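Home Improvement for Beginners
Session 2 handout: Planning a loft conversion
Tutor: Vendula Zeman

Welcome back! Last time we looked at reading a floor plan, and your sketches were a joy to mark. Now we go up the ladder. Lofts are my favourite part of this course, because so much of the fun happens on paper before anyone picks up a saw.

What kind of roof have you got?

Stick your head through the hatch with a good torch. If you see sloping rafters with a fairly clear space between them, you probably have a traditional cut roof, the sort most often found in older houses. If you see a web of thinner timbers criss-crossing in W shapes, those are trussed rafters. Trusses can be converted too, but every one of those timbers is doing a job, so please don't cut a single one until a structural engineer has given you drawings. I can't say this loudly enough!

Headroom

Measure from the top of the ceiling joists to the underside of the ridge, and write it down in millimetres. Then take off the depth of the new floor and the new ceiling. People always forget the floor. The old joists were usually put in to hold up a ceiling, and new, deeper ones normally go in alongside them.

The figure to remember is 2,000 mm of clear height over the stairs. There is some give in the rules for lofts where the roof slopes, and your building control officer will tell you how much. Ring them early, they are nearly always happy to talk.

Where do the stairs go?

This is the puzzle I love best. The stairs need to arrive under the highest part of the roof, and they also have to start somewhere sensible on the floor below. Often the neatest answer is to carry on above the existing staircase. Hywel Gough's group tried four layouts for the Arango Road house last term and the winner took only a sliver off the back bedroom (the drawings are on the wall by the door, do have a look).

Fire and escape

A loft room in a two-storey house makes a third storey, and that changes things. Expect to need a protected route down to a front or back door, fire doors on the rooms leading off it, and linked mains smoke alarms on each landing. Draw the route on your plan in red.

Insulation

We'll compare boards between the rafters with boards between and below. Keep the air gap your roof needs, and check what sort of felt you have first. Lech Malinowski is bringing offcuts so you can feel how light they are.

Homework

1. Draw a section through your own roof, or use the Stukis Lane one in your pack, at a scale of 1:20.
2. Mark the ridge, the joists, the new floor and the line of clear headroom.
3. Shade the low parts under the eaves and suggest a use for them. Drawers on runners are lovely here, and anything 500 mm deep or more is worth having.
4. Write down three questions for the engineer.

Bring a scale rule and a soft pencil. Kristýna Koubek has spare rules if yours has gone missing, and there is tracing paper in the cupboard.

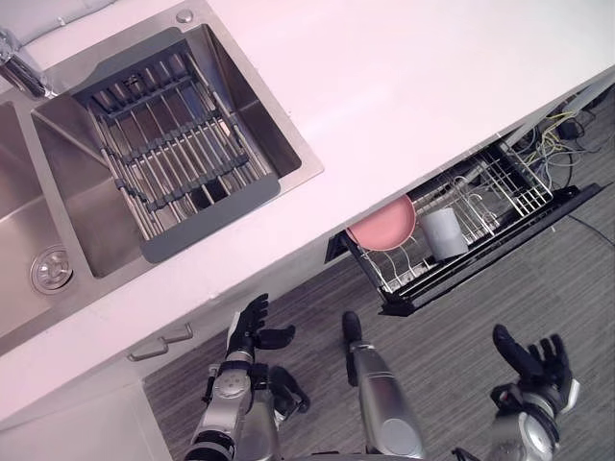
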